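Lista de comprobación de la jornada de puertas abiertas, sala de simulación de Canderine

1. Accesos y pasillos. Conforme. Las 80 sillas dejan libre la salida del fondo.

2. Parada de emergencia del puesto Bakia. Conforme. La probamos con el primer grupo delante y hubo aplausos, ¡qué gusto da una revisión con público!

3. Cableado del proyector. Pendiente. Falta una canaleta junto a la mesa de Lesport.

4. Ejercicio de agarre en simulador. Conforme, y con nota: es lo mejor de la visita. Los críos no querían soltar el mando.

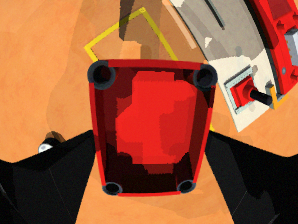 Arruda, septiembre

Comentarios al punto 4. La pieza roja, más ancha por arriba y con un agujero en cada esquina, queda entre los dos dedos negros de la pinza. Conviene que el monitor señale los agujeros de abajo, bastante más pequeños, porque desde las últimas filas se pierden.

5. Límite de velocidad en modo visita. Fijado en 300 mm/s. Conforme.

6. Aforo por turno: 12 personas. En el de las 11:00 entraron más. Corregir en la puerta.

7. Registro de visitantes. 397 firmas, ¡enhorabuena al equipo!

8. Botiquín y extintor. Conforme. Reponer gasas.

Volver a revisar el punto 3 antes de abrir por la tarde.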